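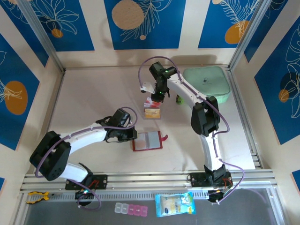 Red folder open on the table, two packets behind it

Card stuck in clear pocket of folding wallet: how to free it without tearing the film?

I keep cards in a red folding wallet with clear pockets, bought from Woltmont. The pockets are soft plastic film, welded on three sides. After a warm July in a drawer, two of the cards have bonded to the film. Pulling harder stretches the pocket mouth. The cards are printed on one side only and I need the print intact. Is there a method that does not involve cutting the pocket? I would also like to know whether the wallet can be kept closed with other small items on top of it.

Posted by marrowfield

Khairul Chong
The print has transferred slightly to the plasticiser in the film. Heat makes this worse, so do not use a hairdryer. Proceed as follows.

Open the wallet flat and leave it in a cool room overnight. Flex the pocket gently along its long edge until a corner of the card lifts. Slide a strip of baking parchment, cut narrower than the card, into the gap on the printed side. Advance it a few millimetres at a time, and stop if the film turns white at the weld. When the strip reaches the bottom, draw card and parchment out together. 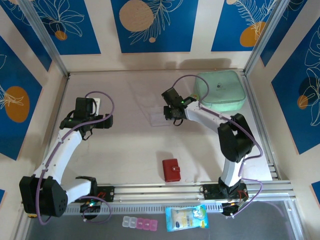

Small red wallet near the middle of the table, green zip pouch at the back

For storage, keep the wallet upright and put nothing on top of it. Pressure matters more than temperature up to 28 degrees. A Pillai sleeve round each card prevents a repeat. They come in packs of 100 and add very little thickness.

tollgate_b
I just cut mine open. The wallet was cheap. If you only have two stuck, cut those pockets and use the others.

Esov make a stiff card holder which does not stick in the same way, but it holds fewer cards and the clasp is poor.

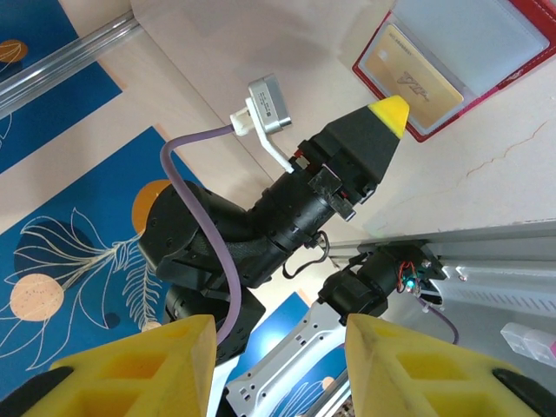
marrowfield replied that the parchment strip had freed the first card on Saturday with the print undamaged. The second was still fixed along the bottom weld and would be given another night in the cool room before a further attempt.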